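Tisch decken, Roboter lässt grüßen

Was kann ein Mietarm für die Kantine? Wir haben uns das Paket von Hirovier angeschaut. Zwischenstand einer Testreihe.

Erst mal die Kiste. Oder eher: die Kisten. Hirovier liefert das Geschirrpaket in mehreren Kartons, nichts davon beschriftet, Anleitung ganz unten im letzten. Aufbau mit zwei Leuten an einem Vormittag, steht im Prospekt. Wir brauchten bis nach dem Kaffee. Lag auch an uns, falsche Schraube am Fuß, nochmal runter, nochmal rauf.

Das Angebot in Kürze: Arm, Greifer, Steuerung, Software namens Hemmin, dazu ein Satz buntes Übungsgeschirr. Miete 595 Euro im Monat, Mindestlaufzeit 4 Monate. Einweisung vor Ort kostet nichts, die zweite dann schon. Kaufen geht auch, den Preis gibts nur auf Anfrage, und auf die Anfrage kam bis Redaktionsschluss eine Eingangsbestätigung. Immerhin.

Gedacht ist das Ganze für Leute, die jeden Tag dasselbe Geschirr auf denselben Tisch stellen oder davon runter. Kantinen, Tagespflege, Frühstücksräume. Onholm zum Beispiel, Tagungshaus, 40 Gedecke am Morgen, überlegt seit Juni und hat uns die Fragen mitgegeben, die dort im Team aufkamen. Packt er Schüsseln sicher am Rand? Wie oft greift er daneben? Was passiert, wenn jemand was umstellt? Gute Fragen. Manche können wir beantworten.

Sunee Srisuk hat die Greifaufgaben zusammengestellt, Mathis Pruvost saß an der Software. Erste Runde absichtlich leicht: wenig Teile, viel Platz dazwischen, kräftige Farben. Schüsseln sind für Greifer ein dankbares Ziel, der Rand steht frei, man kommt von der Seite dran. Theoretisch.
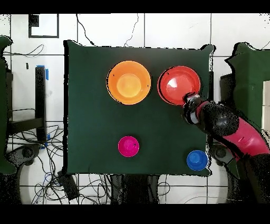 Greifer am Rand der roten Schüssel. Davor die beiden kleinen Becher in Magenta und Blau.

Praktisch hängt alles am Winkel. Kommt der Arm zu flach, schiebt er die Schüssel vor sich her. Kommt er zu steil, stößt er innen auf und Hemmin meldet einen Kontaktfehler, mit einem Ton, den man nach dem dritten Mal nicht mehr hören will. Lautlos stellen geht, Menü, Gerät, Hinweise, dann ganz unten. Steht so nicht in der Anleitung. Pruvost hats gefunden.

Wir haben 33 Griffe auf Schüsseln protokolliert. Die meisten saßen beim ersten Versuch. Die Ausreißer fast alle am Anfang, bevor wir die Anfahrt langsamer gestellt hatten. Werkseinstellung ist »zügig«, und zügig heisst bei Hirovier wirklich zügig. Für die Vorführung schön, für Porzellan eher nicht. Unser Rat: runter auf die zweite Stufe und da lassen.

Zur Software. Hemmin läuft im Browser, Anmeldung nötig, Passwort mit Sonderzeichen, nach einer Stunde fliegt man raus. Mitten in der Aufgabe übrigens auch. Der Arm bleibt dann stehen und hält, was er hält. Aus Sicherheitssicht richtig, aus Kantinensicht nervig. Ein neuer Ablauf wird vorgemacht: Arm von Hand führen, Punkt speichern, weiter. Geht flott, Srisuk hatte ihren ersten Ablauf vor dem Mittagessen fertig. Ohne Programmierkenntnisse, wie versprochen. Mit Geduld, das steht nicht im Prospekt.

Weniger schön: die Abläufe lassen sich nicht kopieren. Wer zwei Tische hat, macht alles zweimal vor. Laut Hirovier kommt das mit dem nächsten Update. Termin? Keiner genannt.

Dann die zweite Runde, mehr Geschirr auf die selbe Fläche. Teller, Tassen, Tasse auf Teller. Da wird es für jeden Greifer eng, wortwörtlich. Ein Teller liegt flach, der Rand kaum höher als das Tuch, und wo bei der Schüssel die Seite zum Anfassen war, ist jetzt nicht mehr viel. Hirovier legt dafür schmalere Fingerspitzen bei. Umstecken dauert keine fünf Minuten, wenn man den kleinen Inbus nicht verlegt hat. (Wir hatten.)

Tassen gingen ordentlich, auch die auf dem Teller, solange der Griffpunkt hoch genug gesetzt war. Teller: wechselhaft. Einmal sauber hoch, einmal den Nachbarn mitgenommen. Und der Arm verdeckt, je nach Stellung, ein gutes Stück vom Tisch. Wer von oben draufschaut, sieht dann halt Arm. Hemmin merkt sich zwar, was vorher wo lag, verlässt sich darauf aber auch dann noch, wenn inzwischen geschoben wurde. Nach jedem verrutschten Teil also besser einmal zurückfahren, neu erfassen, weiter. Kostet Zeit. Im Frühstücksbetrieb viel Zeit.
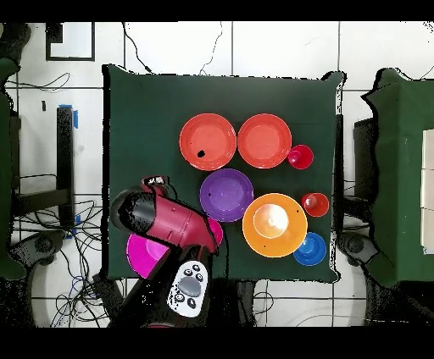

Edeltraud Mösli hält die Diskussion um die Teller für überzogen, abgeräumt werde in den meisten Häusern sowieso gestapelt, und einen Stapel solle man dem Arm gar nicht erst geben. Tassen und Schüsseln reichten ihr völlig, dafür würde sie die Miete zahlen, sofern das mit dem Rausfliegen aus der Anmeldung aufhöre.

Kann man so sehen. Wer nur Tassen und Schüsseln bewegt, bekommt mit dem Paket ein brauchbares Gerät. Für gemischtes Geschirr auf vollem Tisch würden wir noch warten, mindestens bis zum Update.

Bleibt der Vergleich. Rikance bietet was Ähnliches an, anderer Greifer, mit Saugnapf, auf glatten Tellern vermutlich im Vorteil. Das Testgerät ist zugesagt, kam aber nicht rechtzeitig. Auf dem Papier kürzere Laufzeit, dafür kostet dort die Einweisung von Anfang an. Bericht folgt, sobald wir ihn aufgebaut kriegen.

Noch zwei Sachen aus der Praxis, die uns Recep Dönmez vom Kundendienst am Telefon mitgab. Erstens: Tischtuch straff ziehen. Falten bringen die Höhenmessung durcheinander, grade bei flachen Tellern. Zweitens: Kabel vor dem Einlernen festlegen, danach nicht mehr anfassen. Zieht eins am Arm, stimmen die Punkte nicht mehr und man fängt von vorne an. Dönmez ging beim zweiten Klingeln ran, das sei hier auch mal lobend erwähnt.

Ersatzteile: Fingerspitzen im Doppelpack, über den Webshop, Lieferzeit bei uns drei Tage. Das Übungsgeschirr gibts einzeln nach, allerdings nur farblich sortiert im Satz.

Wer selbst probieren will: Hirovier zeigt das Paket am 20. Juli im Vorführraum, Anmeldung bei Jintana Phromma, eigenes Geschirr darf mitgebracht werden. Machen. Am besten die Teller, bei denen man sich am wenigsten sicher ist, und ein paar angeschlagene Tassen dazu.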